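Protero publishes set-up and maintenance procedure for Mallidex two-arm bench cell

FOR IMMEDIATE RELEASE
04/06/2024

Protero has released the set-up and maintenance procedure for its Mallidex bench cell, a tabletop work area served by 2 robot arms. The procedure covers the work surface, the reference marks, the fixed camera and the order in which the cell is returned to service after a part has been moved or replaced. It applies to all Mallidex cells now in use and replaces the set-up notes supplied with earlier units.

The work surface is a framed whiteboard laid flat on the tables. Marks are drawn on it by hand in dark marker. Ticks and dashes toward the far end are used as position references. A closed loop nearer the front sets the area in which a test object may be placed at the start of a cycle.
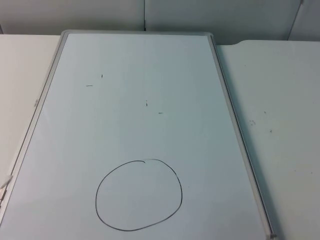 Why is the start area drawn by hand and not printed?
A hand-drawn loop can be wiped and redrawn in a few minutes when the cell is given a different task. The loop is a placement limit for the operator and is not used as a measuring feature, so its outline does not have to be regular.

The reference marks are treated differently. They are drawn once, when the board is first fixed in position, and stay in place until the board is moved. If a mark is smudged or partly wiped, the procedure calls for the full set to be removed and drawn again. Touching up a single mark is not permitted, as it leaves the set with marks from two separate set-ups.

"Most of the faults we were called out for came back to the board," said Valentyna Hnatiuk, who leads cell commissioning at Protero. "The arms were within limits and the camera was within limits. The board had been bumped during cleaning and put back by eye."

The procedure is carried out with the arms parked and drive power isolated. Steps are done in this order:

1. Clean the writing surface with a dry cloth. Solvent is used only when the marks are to be redrawn.
2. Check that the board sits flat and does not rock when pressed at each corner.
3. Compare the live camera view with the stored reference view. The marks must line up.
4. Place the test object inside the loop, clear of the line.
5. Restore drive power and run the check cycle at reduced speed, one arm at a time.
6. Record the result in the cell log before normal speed is selected.

A cell that fails step three goes back to step two. The camera mount is not to be adjusted until the board has been ruled out as the source of the error. Protero service records show that camera mounts were often loosened without need, which added a full recalibration to what would have been a short job.

The test object is a single block of plain colour, chosen for contrast with the board. Red is the standard colour for the check cycle.

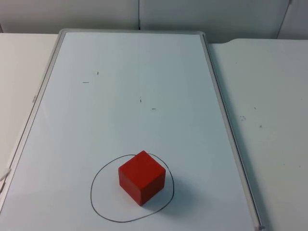
How often does the check cycle have to be run?
Protero requires it after every 400 operating cycles, and also after any cleaning with solvent, any change of gripper parts and any movement of the tables. The cell controller displays a reminder when the interval has been reached.

The interval was set following a trial at the Moroz test centre, where the first drift outside tolerance was logged at cycle 328 on a board that had not been clamped. Boards fixed with the current clamps completed the 400 cycles within tolerance. Clamping is now a condition of service cover, and owners of unclamped cells can order the Flekix clamp set through their usual service contact.

"The check is short and it needs no special tools," said Yaroslav Kuzmenko, service engineer at Protero. "An operator who has been shown it once can do it. We ask for the log entry every time, including when the result is a pass."

Lighting is covered in a separate section. Overhead light reflects from the glossy surface of the board, and strong streaks can hide a thin line from the camera. Operators are advised to dim or move the light source before changing any exposure setting. Exposure values are stored with the reference view and should be altered only by service staff.

The procedure is supplied to Mallidex owners at no charge. Printed copies can be requested from Protero service and should be kept at the cell with the log.

Media contact: Protero communications office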